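Thursday, December 7, 2023

Simulator up since seven, first room loaded.
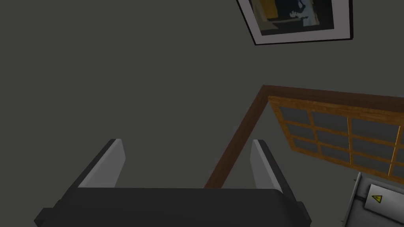 Gripper open, facing the wall by the window. Simulated, wrist view.

Day went to the approach check. The planner for the Murín job has the arm come in past the window trim toward the gray panel with the warning triangle, and I wanted the clearance on the right side before anything gets sent to Nalport. The window sits at a steep angle from the wrist, so the grid is hard to judge by eye. Read the distances from the log instead. Smallest gap on the right finger was 41 mm. Acceptable. I would like more on the housing, where the side blocks stick out further than people remember.

Batch total is now over 2,000 runs. Of today's 215, 2 stopped on a joint limit, both with the same start pose. Changed the start pose and queued them again for tonight.

Call with the Luron floor at eleven. The panel rounds there are still done by hand, two people per shift, one reading and one writing. From February the arm takes the night round. The written plan says no positions are lost, and the shift lead read that sentence back to me twice. What does change is the pay: the night supplement goes with the night round, and for the older of the two crews it is a fair part of the month. I had not seen that in any of our documents. Wrote it down and sent it to Pilov, where the schedule is set. No reply by five.

The other point from the call was technical. They open a panel door with the left hand and keep the right on the frame, a habit from a hinge that used to drop. The hinge was replaced years ago. I had copied the habit into the motion as a second contact — it costs four seconds per door and does nothing. Will remove it tomorrow and rerun the door set.

They also asked who answers the alarm when the arm stops at three in the morning. Current answer in the plan is "operator on duty." With the night round gone there is no operator on duty in that hall. Opened an item for it, priority high.

Finger pads: friction value still the default. Need the measured one from Nalport.

Left at 5:40. Batch running.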